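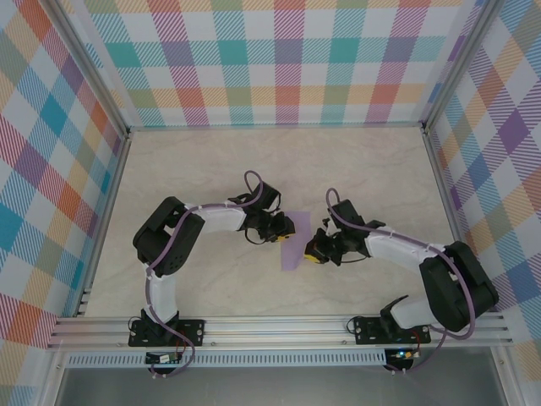 Slide 1. Two arms over a pale beige, marble-textured floor.

Speaker notes: Getting cooking grease off kitchen walls
Azucena Serrano, Hikholm home care evening, 2020-08-22

Slide 2. Opening
Good evening, and thank you for coming. I will speak slowly, please raise your hand if a word is not clear. Tonight is only about painted kitchen walls. Tile and wallpaper I will leave for October.
Ask: who has washed a wall in the last year? Wait for hands.

Slide 3. Why it becomes yellow
When we fry, very small drops of oil go up with the steam. They land on the wall and on the top of the cupboards. Dust sticks to them. After some months the layer becomes hard and a wet cloth only moves it from one place to another.
Tell the story of the Petridis apartment — the owner painted two times over the grease, and the paint came off in long strips.

Slide 4. Before you start
Turn off the power to the outlets on that wall. Vacuum with the soft brush first. Put old towels on the floor along the wall.
Test a small place behind the refrigerator. Matte paint can become shiny when you rub it, and then there is no way back except to paint.

Slide 5. The washing
Warm water and a little dish soap, two buckets. Begin at the bottom and go up, so dirty water does not run down over dry paint and leave lines. Rinse each part before you go to the next.
For the hard spots near the stove I use a paste of baking soda, very soft, with one finger in a cloth. Leave it two minutes.
Never mix bleach with another cleaner. Say this two times.

Slide 6. If you must paint after all
Let the wall dry one full night. Sand the shiny parts with 220 paper, wipe off the dust, then use a stain-blocking primer. Without primer the yellow can come through again.
My own kitchen wall is 68 square feet and it took me one evening to wash, with a break for tea.

Slide 7. Questions
People usually ask about the ceiling. Same method, but wear glasses and use a flat mop.
Printed sheets are on the table by the door. Return the borrowed buckets to Nelter, room 339.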